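Right, the hall floor is going down this week and I have been boring everyone at work about it, so you lot are getting it now. Thread!

We're having cork. Proper glued-down cork tiles, through the hall, the box room and the bit under the stairs. 39 square metres with the offcuts allowed for. I've wanted it since I stood on Soledad Campos's kitchen floor in my socks and refused to leave.

The range is Tenia by Bivis, in the darker of the two browns. I went back and forth for weeks, had samples on the windowsill, on the stairs, in the bath at one point. The pale one went a bit biscuit by evening. Dark it is.

Old floor first. Under the carpet: lino. Under the lino: more lino, orange, glorious, I kept a square of it. Then 371 staples, and yes I counted, I needed something to shout at the end of each row.

Nadiia Melnychuk came over with the moisture meter and a straight edge and found a dip by the front door. I'd been walking over it since we moved in and never felt a thing! One bag of levelling compound and a night with the back door as our only way in.

Tiles have to sit in the room for a few days before you lay them, out of the boxes if you can. We've got them stacked all along the landing and the whole upstairs smells like a wine shop. Love it.

Someone asked about cost. The tiles came to just over £600 from Levchenko, delivered, adhesive extra. We're laying it ourselves so no fitter to pay, only Nadiia in dumplings.

First row tomorrow at 8am, working out from the centre line. Box room first because it's small and square and I can make my mistakes in there. More when my knees allow.
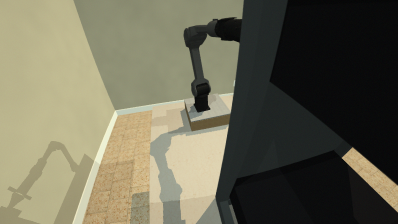
Robot arm over a low block, pale floor, beige-olive wall on the left (render)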